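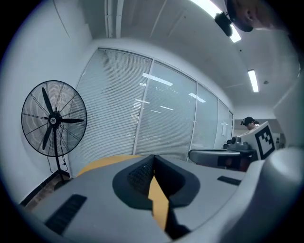 Diary: Rounders

Friday, late

Well, we did it! I have been sitting at the kitchen table with my feet in a washing-up bowl for the best part of the evening, grinning at the wall, and I suppose I had better write it all down before I go to bed and forget the good bits.

We beat Cornholm on their own ground, and I can't remember when we last managed that. April evenings on that field are bitter (it slopes down towards the railway and the wind comes straight up it), and I had two vests on under my shirt and still couldn't feel my fingers when I went in to bat. Their pavilion has a board by the door that says the club was started in 1943, and I do believe the heating went in the same year.

Felista Mfinanga bowled for us and she was a marvel, all those low spinning ones that look so friendly until you've swung over the top of them. Their big hitter, the tall girl who used to play for Bellamy, only got as far as second post all evening. I was at deep field for most of it, which suits me, as you get time to think and the odd chat with whoever is walking a dog. I did drop one, an easy one too, and I called out sorry so loudly that both teams laughed.

We were behind after the first innings and I thought, oh well, chips on the way home anyway. Then Tímea Dudás went in and hit the very first ball clean over the hedge, and after that everybody seemed to wake up. Even I got a half rounder! I ran it with my laces undone and was so puffed at second post that the Cornholm girl there asked if I'd like to sit down.

Chips afterwards, and a long talk in the car about whether we ought to enter the Kivano Cup this summer. Tímea is all for it. I'm 50 next birthday and my knees have views, but I said I'd think about it, and I expect that means I'm playing.

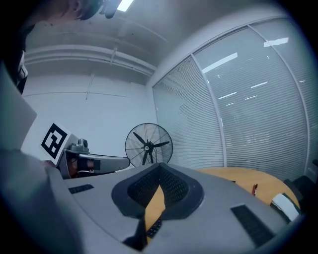 Do you still score if you stop at second post?
You get half a rounder, so long as you hit the ball and reach second post before the next one is bowled.

That was my niece's question when I rang her with the news. She wants to come and watch the next one, bless her, so I must look out the big flask and the tartan rug, and do something about my bootlaces.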